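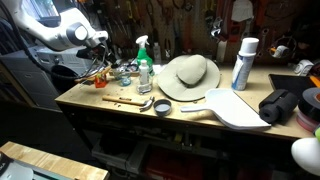
Forum > Workshop Automation > Visits and open days > Wuviveo open afternoon, bench cell

Last updated: May

torque_ledger
Went to the Wuviveo open afternoon. Notes for anyone thinking of going to the next one.

The main hall was the usual palletising line behind glass and I won't spend time on it. The bench cell in the back workshop was worth the trip. One white arm with a gripper, working over an ordinary wooden bench with a pegboard of hand tools behind it. The task is sorting: the operator names an item, the arm picks it up and moves it to a place on the bench or into a tote. The planning software is called Memora and keeps a record of where each item was last put down.

Mebrat Beyene ran the session and took questions throughout. She gave the rated reach as 600 mm in this setup, limited in software. The logged total before the doors opened was 1,680 picks. I asked for the failure rate and was told it is split by item class and would be sent on request. I have requested it.

flatbelt
Was the bench dressed for visitors? Every one of these I have been to uses foam cubes on a clean white table.

torque_ledger
No cubes. Claw hammer, sun hat, spray bottle, a tall aerosol, an open round tin, a roll of black tape, a foam roll with a strap on it. Wood shavings on the top as well. Whether somebody chose the objects I can't tell you, but they are a reasonable spread of shapes and stiffness.

flatbelt
A hammer is an easy pick. Long straight handle, high contrast against most things.

nils_shim
Not on that bench. Light wooden handle on a pale tan top. I was in the second group and it hesitated on the hammer each time it was asked for. The head it found straight away. It then gripped near the head, lifted, and the handle end swung down and touched the bench. Beyene marked that as a completed pick. I would not have.

torque_ledger
It was a completed pick by the definition on the handout: item clear of its starting position and released inside the target area. Handle contact is not mentioned.

nils_shim
Then the definition is too loose. If the handle drags through a bowl on the way, you have a broken bowl and a completed pick. There was a small glass bowl at the left end, near the bottles.

cogsworth_lane
Second nils on this. We ran a similar trial at Brudari and ended up keeping two columns, one for "arrived" and one for "arrived without touching anything else". The second column was the only one the shop floor ever looked at.

flatbelt
How did it do on the hat?

torque_ledger
Better than I expected. It lay crown up with the brim spread. The gripper came down over the crown, pinched a fold and lifted. The brim drooped, and the path was raised to allow for it. I saw 2 attempts and both were clean.

nils_shim
My group saw it fail once. It took the edge of the brim and the hat turned over. To be fair it went back and picked it up properly without being told to.

pemberton_d
Did anyone look at the cabling? Whoever dressed that arm left a tangle of black cable looping down past the wrist. On a cell that reaches over spray bottles I would want it clipped back along the link. It will snag a trigger head sooner or later.

torque_ledger
Raised in my group. The answer was that the gripper gets changed often at this stage and a tidy harness slows that down. I can accept that for development. I would not accept it in a cell being sold.

pemberton_d
It's a couple of hook-and-loop ties.

cogsworth_lane
Has it any use for the tools on the wall? Pliers and spanners in rows would be a much better test than anything on the bench.

torque_ledger
Not in the demonstration. The pegboard is outside the software limit. She said taking tools off hooks is the next stage, and that hanging them back up is harder. No date was given.

flatbelt
So it moves things about on a table. Bravo were showing that at their own open day and charging less for the arm.

torque_ledger
Bravo used fixed positions and a printed mat. There was no mat on this bench. You may not think the difference is worth the price, and I'm not certain of it myself, but they are separate problems.

nils_shim
Agreed on that point. My complaint is with the scoring. The machine was decent.

hexkey_mo
Is there parking, and do you have to book?

torque_ledger
Booking yes, through the front office. Parking on the left past the loading bay. Ask for the back workshop when you sign in or you will be taken round the palletiser first and lose most of your slot. Groups are small and the bench session starts at 2.

hexkey_mo
Thanks. Will ask about the handle contact if I get a place.

torque_ledger
Please do. Still waiting on the item class figures. I'll post them in this thread when they arrive.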